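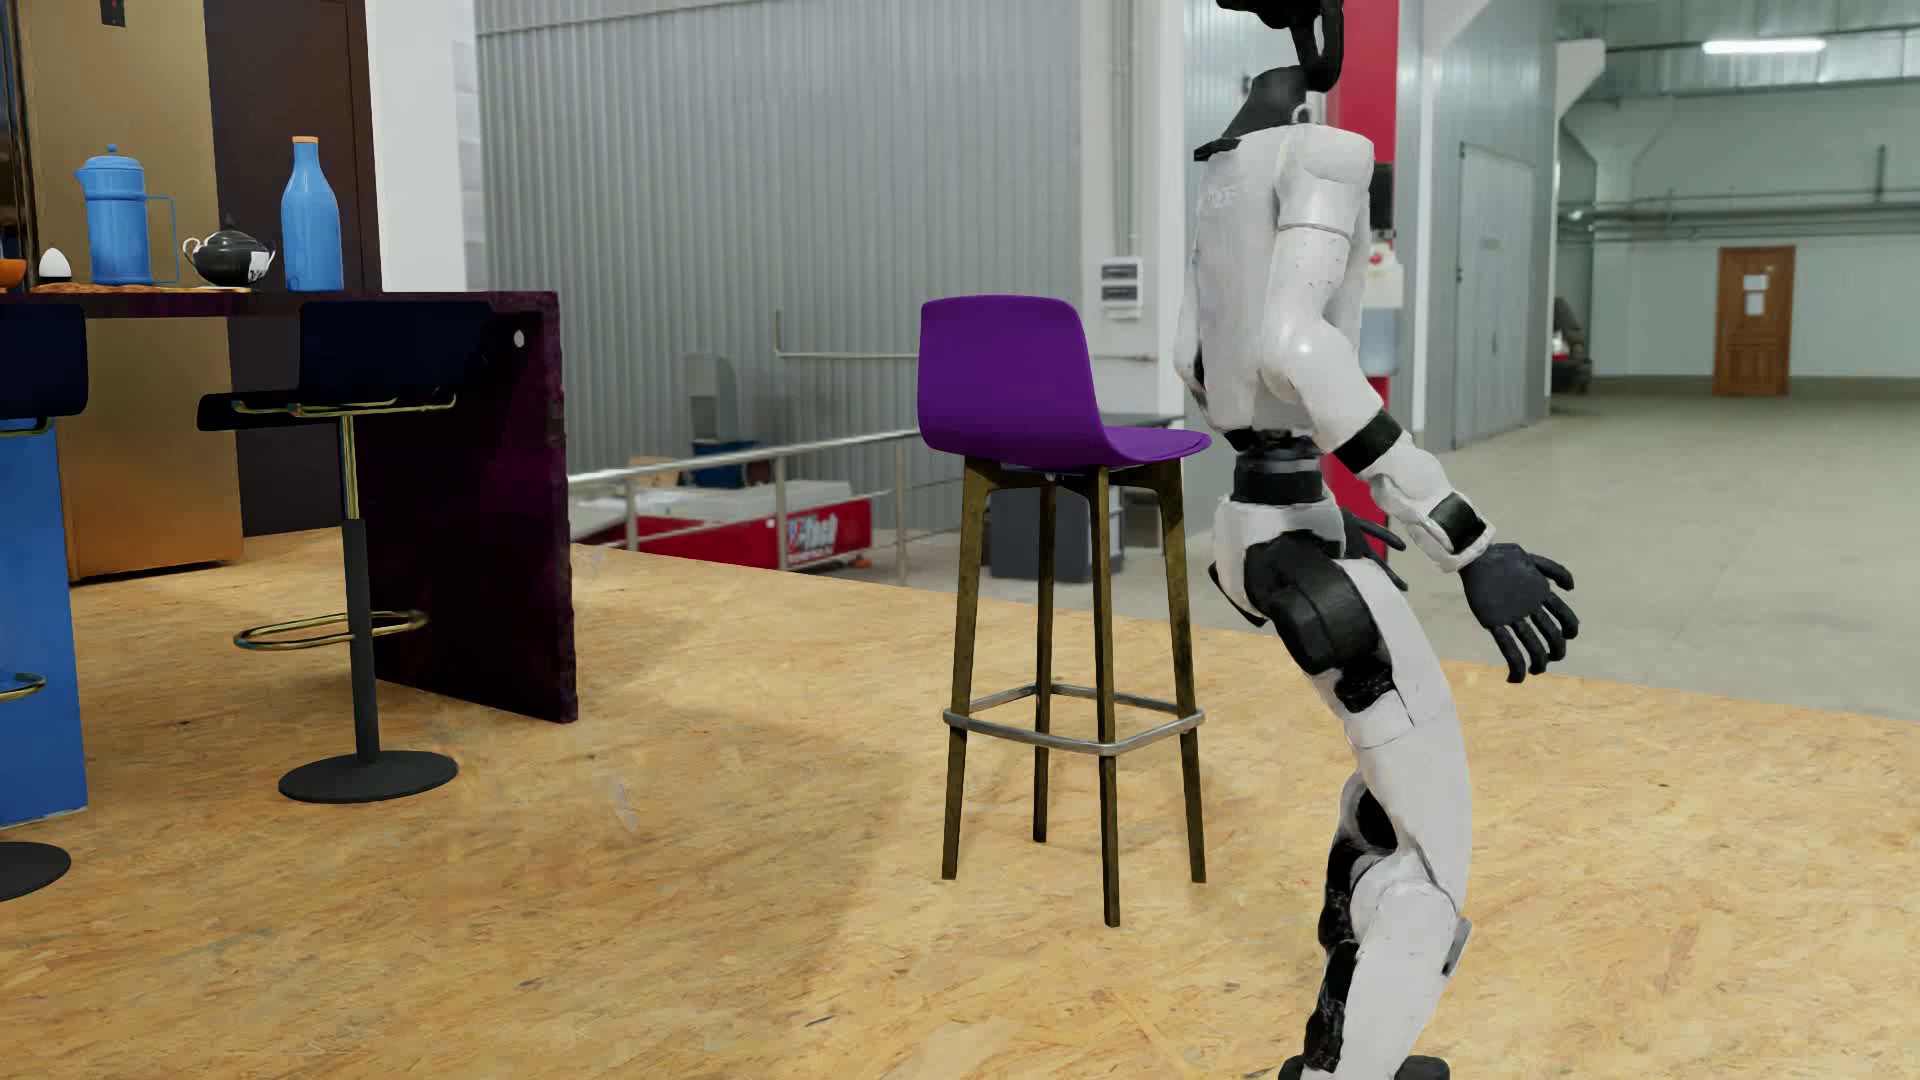
4.2 Leveling and anchoring the counter

Applies to all Nallano counter units up to 200 cm long. Units with a sink cutout are covered in section 4.5.

1. Place the base cabinets in their final position. Leave a gap of 10 mm between the back panel and the wall.

2. Turn each adjustable foot clockwise to raise the cabinet. Start at the highest point of the floor.

3. Check for level along the front edge, then from front to back. The maximum permitted deviation is 3 mm over the full length.

4. Join neighboring cabinets with the connector bolts (bag C). Tighten by hand only at this stage.

5. Lower the countertop onto the cabinets. Two people are required.

6. Drive the 35 mm screws up through the corner brackets into the countertop. Tighten the connector bolts.

CAUTION: Do not use longer screws. They will break through the top surface.

NOTE: On floating floors, do not fasten the feet to the floor. Use the wall brackets (bag D) and see section 4.3.

Check all bolts again after one month of use. Damage caused by an unanchored unit is not covered by the warranty.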